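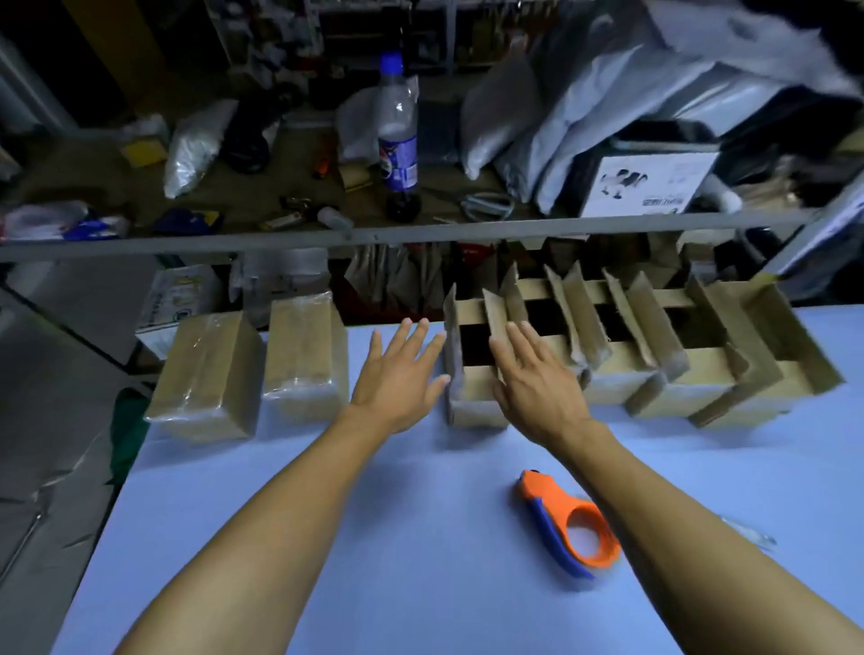
I have been asked to write something cheerful about the new packing arrangements at Burnow, and I will do what I can. The autumn parcels go out to members in September, and this year they are supposed to leave in cartons that need less tape, fewer hands and no swearing. That is the claim, anyway. My own view, after an afternoon at the blue table, is that we have bought a different set of problems. Two boxes closed and shining with tape from one end to the other, four more with their flaps in the air, and the orange dispenser lying on its side with no roll in it: anyone who has done a shift will know that stage of the afternoon. The new instructions say a carton should be closed with a single strip down the middle. I should like to meet the person who has sent one through the post like that and had it arrive with the jars still in it.

The cartons come from Frei, who supplied the old ones too. The difference, as explained to us by Mathias Pichler at the March meeting, is that the board is lighter and the flaps are scored more deeply, so that they fold "without persuasion". I wrote that phrase down. He had a sample with him and it did fold very nicely. Of course it did, it was empty, and it had been folded before. A carton with a jar of plum jam, a candle, a tea towel and the annual report in it is a different animal, and the annual report is always half a centimetre too wide.

My first complaint is the flaps. They fold in easily enough, I will give him that, and then they come up again. You press one side down, reach for the other, and the first one rises to meet your elbow. Edeltraud Trummer packs by opening a whole row along the back of the table and filling them in turn, and she reckons this saves time. It may. It also means a row of flaps all leaning on their neighbours, and if you want to close the second box you have to fish its flap out from behind the first. I prefer to do one box from start to finish and then forget it. We have agreed to differ, and we stand at opposite ends.

Then there is the tape. The stuff recommended to us is called Sosance and it is supposed to tear cleanly across the width and stick at any temperature. I tried it. It tore cleanly for as long as I was paying attention. After that it went off along its length, as tape does, and I spent more of the afternoon than I care to admit feeling round the roll with a fingernail for the end. The clear sort is the worst for this. Brown paper tape shows you where it starts, you can write on it, and it goes in with the cardboard afterwards. I raised this two years ago and was told it was dearer. I have not seen the sums with the wasted clear stuff put in, and I'd like to.

On the dispensers I am nearly converted. I was against them, having always managed with scissors, and I still think the handle is a silly shape for anyone with small hands. But Gion Kuster showed me how to hold the roll down with the thumb as you pull, and after a few goes I could lay a strip along a seam without it wandering off. What I cannot get used to is changing the roll. It wants to go in backwards. Gion says there is an arrow. I have had it in my reading glasses and out of them and will believe in the arrow when somebody paints it red.

I am told that we should also stop wrapping the boxes all the way round. Rupert Haslinger put this rather firmly in his note, on the grounds that members have complained they can't get in. Two members complained. I asked. One of them is my sister-in-law, who cannot get into a packet of biscuits. Against that, last year five parcels arrived open at the bottom, and one, which went to the Camau people, arrived as a label and some straw. If I am packing something that has to go over the mountains in a van, I will go round it twice and let the other end find a knife.

The order this time is for 726 parcels. Rupert hopes for 2,000 by the year after next, and good luck to him, but I would ask who is going to stand at the table, and for how long, and whether the table could be raised. It is the right height for sitting and we all stand at it. A couple of blocks under the legs would do more for us than any amount of clever scoring. I have said so before and I expect to be saying it again in the autumn.

In fairness, a trial was promised and a trial is what we are getting. Mathias Berchtold will post a batch of the new cartons, packed both ways, to addresses at either end of the valley, and we will see what state they come back in. Half will be closed with the single strip and half done properly. I have asked that they be filled with real jars and not with newspaper, and that the results be printed here whichever way they fall. If the single strip holds I will say so in this newsletter under my own name.

Meanwhile, if you are down for a session, please bring your own scissors. Spare rolls are in the cupboard under the window, on the lower shelf, behind the candles. Flat cartons should be put back with the printed side down, and the part-used rolls with the end folded over.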